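I'm after a few people to help me pack drinks baskets at Wandovton this November, and I'd love it if you'd never done anything like it before! You get a basket, a handful of cans and a bit of counter (with flowers, I insist on flowers), and you pack it however you fancy. 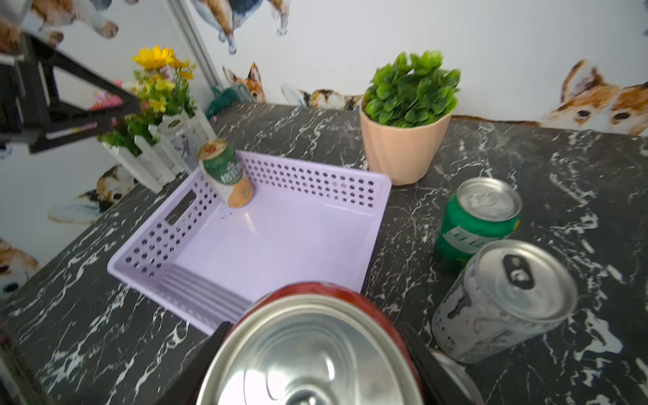 *1 min read*

There's no right way of doing it. Some people stand the cans up in the corners, others lay them down, and I want to see both - that's what the Zevby packing guide will be built on. A session is up to 23 minutes and I'll put the kettle on after. 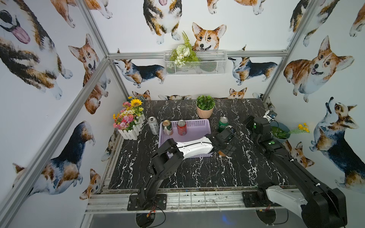 You'll need to be over 18 and all right with standing at a worktop. Bring your own cans if you're fussy, otherwise I've got plenty in. We pay 300 hryvnias a session, cash on the day.

Fancy it? Drop a note to me, Nadiia Nazarenko, at the Wandovton front desk, or ask for Arsen Stelmakh - he keeps the list and will find you a slot.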